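2.3 Surface materials

Household surfaces were grouped by the material that residents touched or wiped most often. Wood was the most common group in the Trindumcombe homes, followed by laminate and glazed tile. We did not separate solid wood from veneer, as residents could rarely tell us which they had and the wipe samples gave no sign of a difference. Grain was recorded as open or closed by touch, and finish as oiled, varnished, painted or bare.

Grain direction was noted for every wood surface because earlier work on dust pickup reported lower recovery when the cloth moved across the grain. All wipes in this study followed the grain. Where the lines ran at an angle to the edge of the table, as in Figure 3, the sampling square was turned to match.
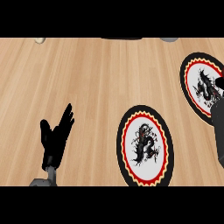
Figure 3. Pale wood tabletop with long grain lines running diagonally (rendered view).

2.4 Wipe sampling

Each surface was sampled with a dry cotton wipe followed by a damp one. The two wipes were bagged together and weighed as a single sample. Residents were asked not to clean the surface on the day before the visit. In 190 homes the surface had been cleaned anyway, and these were kept in the data set with a flag.

A total of 3962 samples were collected between April and August. Samples were stored in the dark at room temperature until weighing. Torn bags and bags with missing labels were removed, along with all samples from homes under renovation. The final set held 2273 samples.

2.5 Analysis

Dust load was log-transformed before fitting. We used the mixed model described by Queiroz, with home as a random effect and material, finish and room as fixed effects. Window opening was entered as hours per day, taken from the resident diary. Homes heated with wood stoves were fitted separately, as their dust loads were much higher in April than in any later month. The cleaning flag was tested as an extra term and kept in the final model.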